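June
By a contributor in Zususwood

A good tray is a modest thing to write about, but in Sorkby I met people who will drive across town for one. The homewares shop there, Zarnell, keeps 11 kinds on its back wall, and the gold ones leave first. I bought mine three years ago for serving tea. It has served tea perhaps twice. Most of its life it has worked as a place where the small washing waits — napkins, dishcloths, the handkerchiefs that my family still insists on using.

I learned this habit in my aunt's apartment on Padilla Street, number 707. She had no room for a laundry table, so everything small was sorted on a tray, folded there, and carried to the drawer in one trip. Her colour rules were strict. Whites came first, and the favourite patterned cloths stayed on the table, where guests could enjoy them.
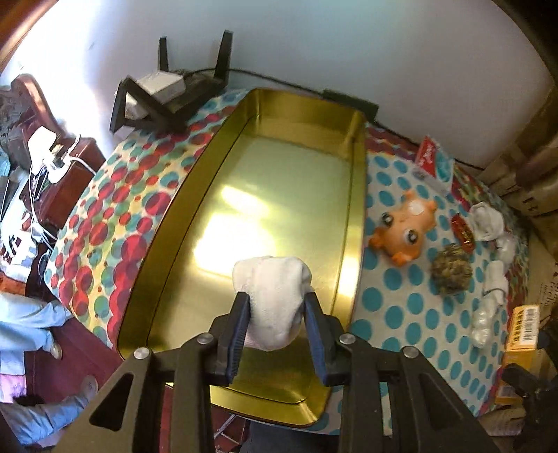

My own taste in tablecloths is less strict than hers, and I have stopped being sorry for it. I like to put two patterns side by side and let them argue a little. A cream cloth with overlapping dots in red, teal, green and pink can live very well beside a white one with neat teal ovals, and a plain gold tray gives the eye somewhere to rest between them. A crumpled white cloth looks almost elegant over that shiny metal, even before anyone has folded it.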